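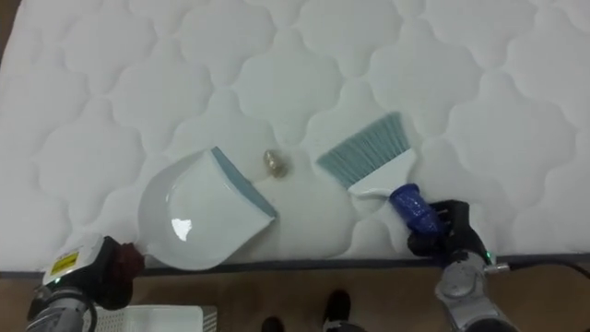 ## 4. Changing over a guest room

Start once the guests have handed in both keys. If only one key has come back, tell the front desk before you strip the bed.

### 4.1 Opening the room

1. Prop the door with the rubber wedge. Do not use the fire extinguisher.
2. Open the window to the first notch.
3. Turn the wall heater off at the switch. It draws 2,000 watts and shares a circuit with the hallway outlets, so never run it while the vacuum is plugged in there.
4. Check drawers, the closet shelf and the hook behind the bathroom door for things left behind. Bag anything you find and write the room name on the bag.

**Caution:** The lower sash in the Dundport room drops if the catch is only half turned. Turn it until it clicks.

### 4.2 Stripping the bed

1. Take off pillowcases first, then the comforter cover, then the sheets. Roll the sheets inward.
2. Take off the mattress protector and look at both sides. Stained protectors go in the blue bag.
3. Brush crumbs and grit off the mattress, working from the head end down. Use the soft brush.
4. Leave the mattress bare while you do the bathroom.

Note: The mattresses are turned head to foot in May and again in the fall. It takes 2 people. They are one-sided and are not flipped.

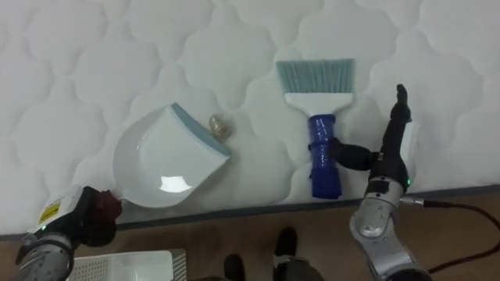

Hema Kartha asks if the protectors can go in with the sheets when the load is small. They can't – the sheets are washed hot, and the backing on the protectors peels after a few hot washes. Save them up and run them as their own load on warm.

### 4.3 Laundry

The washer in the basement is the Mikkelsen. The old top-loader next to it is for mops and floor cloths only.

1. Fill the drum loosely. You should be able to get a hand in above the load.
2. Measure 125 ml of liquid detergent into the left compartment. No softener on towels.
3. Select the program:
 - sheets and pillowcases: hot
 - towels: hot, extra rinse
 - protectors and comforter covers: warm
4. Set the spin to 1,000 rpm. At the higher setting the machine walks on the concrete and pulls on the drain hose.
5. Press Start and write the time on the whiteboard.

If the display shows a flashing drop, the water tap behind the machine is closed. Open it and press Start again. If the drop keeps flashing, switch the machine off and call Edem Ansah.

**Caution:** Don't leave the dryer running after 10 p.m. The Stirnow room is directly over it.

### 4.4 Making up the bed

1. Put on a dry protector with the elastic under all four corners. A damp one goes back in the dryer, even if the next guests are waiting.
2. Bottom sheet, top sheet, comforter. The wide hem of the top sheet goes at the head.
3. Two pillows per guest, openings facing away from the door.
4. Fold the spare blanket in thirds and leave it on the closet shelf.

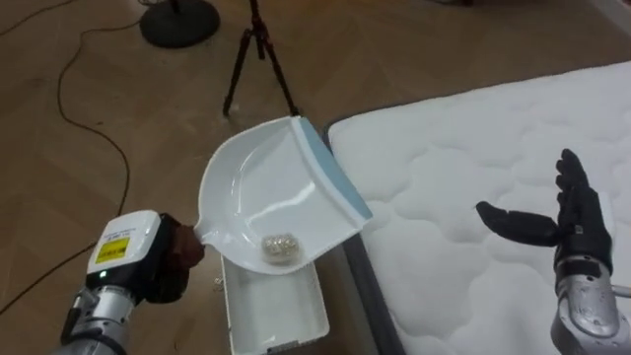
**Housekeeping & Linen | Nullovham Guest House**

### 4.5 Closing the room

1. Vacuum from the window toward the door. Move the nightstands – dust collects behind them.
2. Empty the vacuum canister into the outdoor trash.
3. Set the heater dial to the middle mark and switch it back on.
4. Close the window and lower the blind halfway.
5. Fill in the room card: your initials, the time, anything broken or missing.
6. Hang both keys on the board by the front desk.

Burned-out bulbs can be replaced right away from the box in the linen closet. Dripping taps, loose handles and anything electrical go in the repair book. If the lock sticks, don't oil it. Put the room on hold with the front desk and note it in the book with the room name first.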